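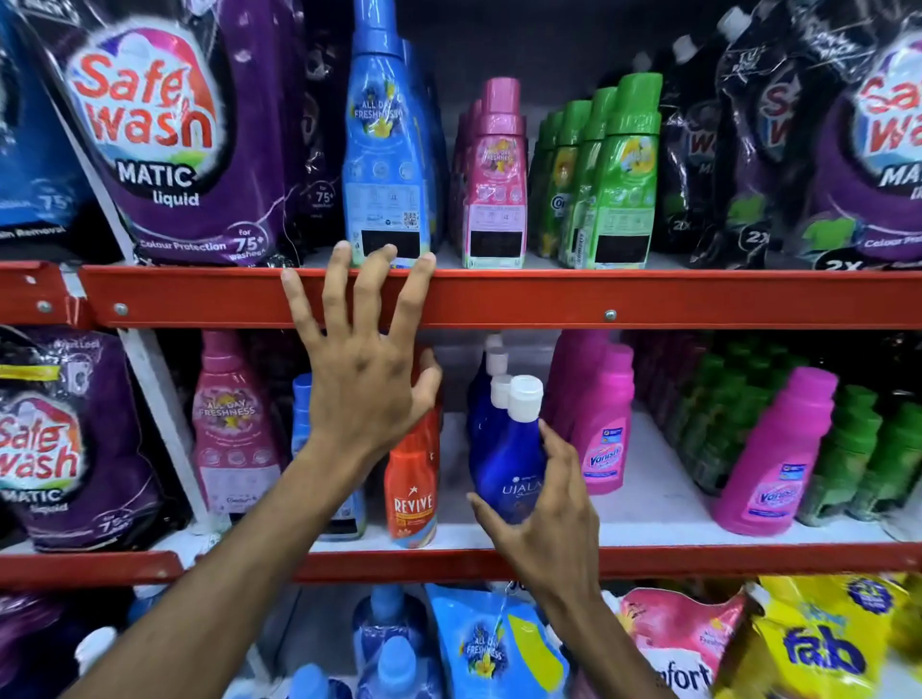
Figure 2. Laundry liquids and fabric care products on supermarket shelving.

3.2 Shelf position and household choice

The second part of the study considered how the placement of laundry products relates to what households buy. Purchase diaries were collected from 1159 households in the Jenarholm and Virk districts, beginning in May and continuing for 28 weeks. Each household noted the product, the pack size, the price paid and whether the purchase had been planned before the shopping trip.

Pack size proved harder to record than expected. Many liquids are now sold in pouches as well as bottles (Figure 2), and households often wrote down the number of washes promised on the pack in place of the volume. Both forms of entry were accepted. Where only the wash count was given, volume was taken from the Sturnedik price list, and entries that could not be matched were left out of the price analysis but kept in the count of trips.

Planned purchases made up 69 percent of all entries. Among these, shelf position had little bearing on the brand chosen, although it was linked to the size of pack. Unplanned purchases followed a different pattern – they were more often made from the middle shelves, and more often in stores with narrow aisles. The link was weaker in Virk, where most stores belong to the Firell group and follow one shelf plan.

Eleven stores changed their layout during the study period. Their entries are reported separately in Section 3.3, together with the effect of price promotions.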